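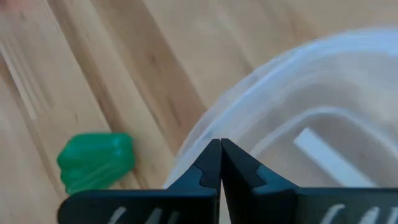
Sunday. The cold came in last night and the back bedroom was down to 15 in the Celsius setting I can't figure out how to change. I went up after breakfast to see where it was getting in. The two halves of the casement don't meet anymore. They come close, the way the two black fingertips do with just a thin sliver of something pale left between them, and a gap that size is all the wind needs. I held a strip of tissue in front of it and the tissue moved. The top hinge has sagged, so closing it harder only makes the bottom corner catch.

I had foam tape left over from the kitchen door, but it was too thick and the latch wouldn't reach. Drove out to Aerts before lunch. They had thinner tape, 4 dollars a roll, and I bought two. I also looked at the proper bronze strip, which comes with little nails, and put it back. I don't want to nail anything to that frame until I know how much of it is soft. The sill took the screwdriver tip deeper than I liked on the left side.

Took the road past Grukow coming home. The lake is very low and they've pulled the boats up. One car at the landing, no one in it. Leaves all down on that side now, except the oaks.

Lunch was the rest of the bean soup, with toast. It needed salt yesterday and still did.

Put the tape on in the afternoon. The first strip went on crooked and I pulled it off, and it took a patch of paint with it. The paint underneath is green, and under that a kind of cream. The second strip went on fine. The latch closes now if I lift the left side a little with my palm while I turn it. Tissue test again, no movement in the middle, some at the bottom corner. I rolled up a towel and laid it along the sill.

The storm window for that room is still in the garage behind the screen door. I ought to have hung it in October. It weighs more than I remember and I don't want to be on the ladder with it in this wind, so it can wait for a still day.

Bled the radiator while I was up there. A lot of air, then brown water, which I caught in the coffee can. It was warm all the way across by four o'clock. I moved the geraniums away from the glass and cut two of them back.

Paid the heating bill after supper. It is 22 dollars more than last November. The furnace filter is due too, and I wrote that on the calendar so I stop thinking about it.

Read up to page 80 and fell asleep in the chair. Woke up at ten, checked the back bedroom, and it was 18. Still windy. The towel has stayed put. Need milk, light bulbs, and wood filler for the sill.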